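讲者备注:从接发球说起——一支业余女排俱乐部怎么过完一个赛季
地区排球教练交流会,下午第二场
2020年2月5日,星期三

(开场,先别急着翻页,等后排的人坐下来)

各位下午好,谢谢大家吃完午饭还愿意坐到这里来。我知道这个时段最难讲,我自己坐在下面的时候,多半也是一边点头一边打瞌睡,所以哪位要是真困了,尽管睡,醒了之后到茶水桌那边找我,我再给您讲一遍,我很乐意。

先介绍一下我们俱乐部。我们叫Clisham女排,打的是地区联赛第二级别,在座很多人带的队伍跟我们交过手,有几位还赢过我们不止一次(这里看一眼Ffion Griffiths,她会笑的)。我们没有专职教练,我白天有别的工作,晚上才到馆里来。队员里有读书的,有上夜班的,有孩子还在上幼儿园的。所以今天讲的东西,请大家不要当成什么先进经验,就当是一个邻居跟您聊聊他家厨房是怎么收拾的。

今天主要聊一传。为什么是一传呢?上个赛季打完,我们坐下来看录像,看得大家都不太好受。二传Hwa-young Byun是个脾气特别好的人,从来不抱怨,可是录像里她整场都在跑,跑到三米线外面去,跑到广告板旁边去,有一个球她几乎是在记分台跟前把球垫起来的。我看着那个画面就想,这孩子打的哪里是二传,她打的是田径。

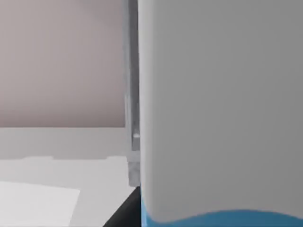 图一:浅灰色的机械手指近景,底部一圈天蓝色。

(喝口水,接着讲)

那我们是怎么练的呢?先讲最老实的一个办法。每次训练,热身之后的头一件事就是接发球,不打比赛,不分组对抗,就是接。以前我们把它放在最后,大家腿都软了,接得七零八落,回家的时候心情也不好。挪到前面之后,哪怕后面的内容来不及练,这一块总是练到了的。

具体来说,我们定了一个数:全队每周接满200个有效发球。什么叫有效?发球过网、落点在界内,接的人喊了"我的",才算一个。没喊的,不管接得多漂亮,都不算。这一条刚开始执行的时候,抗议的声音很大。我们的自由人Geum-ok Heo平时话很少,在场上也不爱出声,头一个星期她接了很多好球,一个都没算进去,她气得把护膝摔在长椅上。后来她开始喊了,喊得比谁都响,现在对面的队都认得她的声音。

(这里可以停一下,问问在场有没有人也遇到过不出声的自由人。如果没人举手,就讲下一段,别硬等。)

第二件事,是站位。我们过去一直用四个人接一传,觉得人多保险嘛。结果人一多,中间的球谁都觉得是别人的。改成三个人之后,前两场输得很难看,我晚上睡不着,翻来覆去想是不是改错了。Bok-nam Kong那时候是我们的队长,她给我发了一条很长的消息,大意是说教练你别改回去,再给我们一点时间,我们自己也觉得是对的,就是脚还没跟上。我到现在还留着那条消息。做教练的人,有时候真的需要队员来给你壮胆。

三个人接,关键在两个人之间那条缝。我们的约定很简单,大家可以记一下:球往左右两个人中间去,由看得见二传的那一边来接,另一边往后撤一步,给她让出手臂的空间。撤的这一步一定要撤出去,光是站着不动,两个人的肩膀就会碰到一起。我们在地上贴过胶带,练的时候让撤的人脚后跟踩到胶带后面去,练了几个星期,胶带撕掉了,脚也记住了。

讲到跳飘球,我要多说两句,请大家忍耐一下。我们这个级别,现在跳飘球越来越多了,去年跟Skolby打的那一场,对方几乎人人都发。球过网之后忽然往下一掉,或者往旁边一晃,你的手臂已经摆好了,球不来了。我的建议是,能上手接就上手接。很多业余队员怕上手,怕持球,怕戳手指,宁可往后退着垫。可是一退,重心就在脚跟上,后面的进攻就谈不上了。

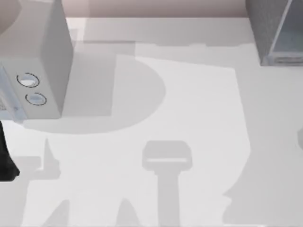 所以我们会先从很近的距离练上手,两个人隔着网,一个人轻轻地抛,一个人在额头前面把球接住,接住,不是传出去,先抱住,感觉一下球进到手里是什么位置。觉得踏实了,再改成传出去;再踏实了,抛的人退到端线去,改成发球。这样一层一层往上走,怕戳手指的人也就不那么怕了。有一位中年才开始打球的队员跟我讲,她以前看见飘球就想闭眼睛,现在能睁着眼睛传,传得歪一点也高兴。我听了也高兴!

(时间提醒:讲到这里应该过半了。如果超时,跳过下面数据那一段,直接讲心态。)

给大家报几个数。我们自己给一传打分,到位的记2分,勉强能组织的记1分,其余不得分,打分的一直是助理教练Vilhjálmur Snorradóttir,同一个人打,前后标准才一致。他做事非常仔细,每场都用铅笔记在本子上,字小得我要戴眼镜才能看。改站位之前,我们一传的到位率一直上不去;到了对阵Umali那一场,到位率是百分之53。我知道在座有些队伍听了会觉得这有什么好讲的,可是对我们来说,那天晚上在更衣室里,大家是拍着柜子唱歌的。

那场比赛我们还是输了,输在第五局。可是Hwa-young Byun下来之后跟我说,教练,我今天没怎么跑。就这一句话,我觉得比赢球还值钱。(这里别讲太煽情,上次在俱乐部年会上讲到这里我自己先哽住了,很难为情。)

接下来讲讲心态,也就是接坏了一个球之后怎么办。一传这个位置很吃亏,接好了,观众记住的是扣球的人;接坏了,全场都看着你。我们队里有一个规矩,接飞一个球,离得最近的队友要走过去碰一下手,什么话都不用说。不许说"没关系",也不许说"下一个",这些话说多了,听的人反而更紧张。碰一下手,各自回位,裁判吹哨,继续打。

教练自己也要守规矩。我过去有个坏毛病,队员一失误我就在场边喊她的名字,我自己觉得是提醒,Bok-nam Kong后来告诉我,队员听着就像点名批评。现在我手里总拿着一支笔,想喊的时候就转笔。笔掉过很多次,名字喊得少了。

关于换人,也顺便说一句。一传不稳的时候,很多教练第一反应是叫暂停,第二反应是换人。我现在的做法是先跟场上队长对一下眼神,看她的意思。如果她摇头,我就再等一个球。对阵Prosier那场,我连着等了好几个,心里急得不得了,最后是她们自己把站位往左边挪了半步,球就接起来了。那半步我在场边根本没看出来,是赛后看录像才明白的。

(准备提问环节。估计会有人问到以下几件事,先想好。)

问到场馆时间不够怎么办:可以讲我们跟羽毛球队合用半块场地的那段日子,半块场地也能练接发球,发球的人站到另一边的侧线去,距离差一些,够用了。

问到年轻队员和老队员混在一起练:我会说分开计数,不分开练。年轻的看老的站位,老的看年轻的移动,各学各的。

问到发球的人发不好,接的人没得练:这个是真问题,我们也没有完全解决。Geum-ok Heo提过一个办法,让发球的人自己报落点,报了"一号位"就往一号位发,报准了有奖励,奖励是下周不用收网。这个奖励出奇地有吸引力,大家都不喜欢收网。

问到打分表能不能分享:当然可以,Vilhjálmur Snorradóttir带了几份抄好的,放在门口202室的桌子上,拿不到的就把邮箱留给我,我回去之后寄给大家,可能要晚几天,请多包涵。

(散场前记得谢谢Ffion Griffiths,是她催着我来讲的,还帮我改了两遍提纲。再提醒大家,下一场在楼下主馆,是拦网的实操课,要换鞋。)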